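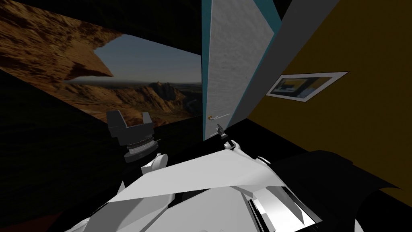
Can a machine do the chores at home yet? Not on its own, and not in a home it hasn't practised in.

Slide 2. Start with doors. You open one with a bag on your hip and don't think about it. Kondel told us in June that doors were "basically done". Ask: whose doors? Mine in Mirnville sticks.

Their figure was 745 tries in simulation, 80 per cent good. Pause here. That leaves one in five where you're stuck in the hall.

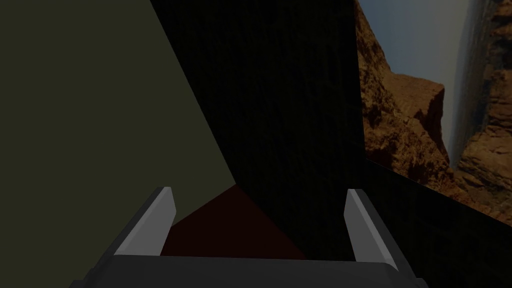 Same story with corners and tight spots — the arm has to fit before it can grab anything. Princess Enriquez at Plirketti gave it 18 real cupboards and got 11 open. She was pleased. I wasn't, but I'm paying for my own hinges.

Skip the Barasa slide if we're running late. Hand over to Kiyoshi for the shop-floor half.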